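Running a Shelf Restocking Demonstration for Visitors

Evedholm Automation Lab - Visitor Program Notes
Last revised December 18, 2024

This page covers how to set up and run the shelf restocking demonstration at a public open day or a booked group visit. It assumes you have completed operator sign-off and know the start-up and stop procedures for the robot. It does not cover teleoperation training or the picking-line demo in the Orlandini bay, which has its own page.

Allow 40 minutes for set-up if the shelving is already in place. Add a further hour if it has to be brought in from storage.

What you need

- One two-armed mobile robot, charged, with both grippers fitted
- One metal shelving unit with a closed back panel
- One flat-topped table for stock waiting to be shelved
- Snack tubes and boxes from the Pastivent crate
- Floor tape and barrier posts
- Laptop with the Culirard task runner installed
- Two staff: one operator, one host

The operator does not talk to visitors during a run. If you can only find one person for the session, run the recorded demo on the wall screen and leave the robot parked.

Step 1: Place the shelving

Set the unit against a wall or a fixed partition. Free-standing placement is not acceptable for this demo, as a firm push on a shelf lip will shift an unloaded unit. Check that it does not rock. If it does, shim the feet before you load anything.

Face the shelves away from windows. Low afternoon sun through the west doors was a problem at the September open day and we lost two sessions to poor detections on the shiny lids. Closing the blinds halfway made it worse, with stripes of light across the stock. Close them fully or leave them open.

Step 2: Place the table

Put the table to one side of the shelving, clear of the robot's turning circle. Leave at least 800 mm between the table edge and the nearest shelf upright. Less than that and the base has to make several small corrections before it can square up to the shelf, which is slow to watch.

Lock the table height. The task runner reads the height from the site file, so if you change it by hand you must update the file as well.

Step 3: Mark the floor

Tape a line around the working area with 200 mm to spare beyond the full reach of both arms. The barrier posts go outside the tape, on the visitor side. Visitors will lean over a barrier, and the extra margin allows for that.

Keep cables out of the taped area. Run the laptop from the partition side.

Step 4: Prepare the stock

Use tubes in different colours. A mix of colours lets people at the back follow which item is being moved, and it gives the host something to point to. Discard any tube with a dented body or a lid that does not sit flat. Tape lids down with clear tape if they have been opened.

Do not substitute bags of chips. The bags deform in the gripper and the current grasp settings are not tuned for them.

Start with some of the stock already on the shelf and include a few items lying down. A perfectly neat shelf gives the impression that the robot needs everything arranged for it beforehand. Items lying down also bring up questions on grasp angle, which the host should be ready for.

Step 5: Load the task

Open the task runner and select the restocking profile. Confirm the following before you enable motion:

- Site file matches the room
- Arm speed is set to the visitor limit
- Shelf heights agree with the unit in front of you
- Stop button is in the operator's hand and has been tested

Run one pick and place with no visitors present. If the tube is released with a tilt, check the shelf height value first. It is the most common fault and takes a minute to correct. Gripper calibration is the next thing to check, and after that the wrist.

Step 6: Bring the group in

Limit each group to seven people at the barrier. Larger groups can be split, with the second half taking the workshop tour first. The host gives the safety talk before the robot is enabled, then stands to the side of the table where the operator can see them.

A workable order for the talk is as follows. Explain what the task is. Point out which arm will be used. Ask the group to watch the angle of the tube as it approaches the shelf. Then signal the operator and stop talking until the item has been released - most people miss the placement if the host is speaking over it.
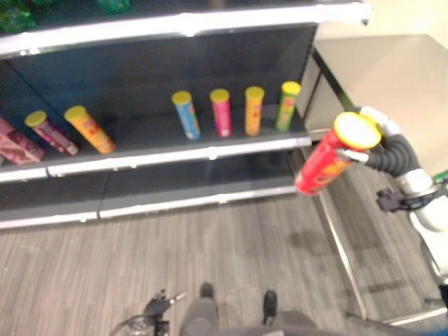 Restocking task, seen from the head. The right arm has the red tube; four more stand upright on the middle shelf.

If you have the head camera view on the wall screen, point out how much of the shelf the arm covers when it reaches across. This is the simplest way to introduce occlusion, and it explains why the robot may pause to look again before it commits to a position.

Step 7: Handle faults during a session

Dropped item: stop the robot, step in, pick up the item, and restart from the table. Do not let a visitor retrieve it, even if it rolls under the barrier.

Knocked item on the shelf: leave it if it is lying flat and clear of the lip. The profile will treat it as an obstacle. If it overhangs the lip, stop and reset.

Repeated failed grasp: after the second attempt, move the item to a new spot on the table and rerun perception. If it fails again, swap the item and note the colour in the log.

Lost connection: the arms hold position. Announce a short break, clear the group from the barrier, and follow the restart sheet.

Step 8: Close down

Park the robot, disable motion and remove the stop button from the area. Return the stock to the crate with the lids facing up. Fill in the session log, including the number of runs, any stops, and questions the host could not answer. Those questions go to Dennis Oakley, who updates the host sheet before the next open day.

Leave the floor tape down if another session is booked within the week. Otherwise lift it the same day, as the adhesive marks the planks.

Related pages: Operator sign-off - Booking a group visit - Orlandini bay picking demo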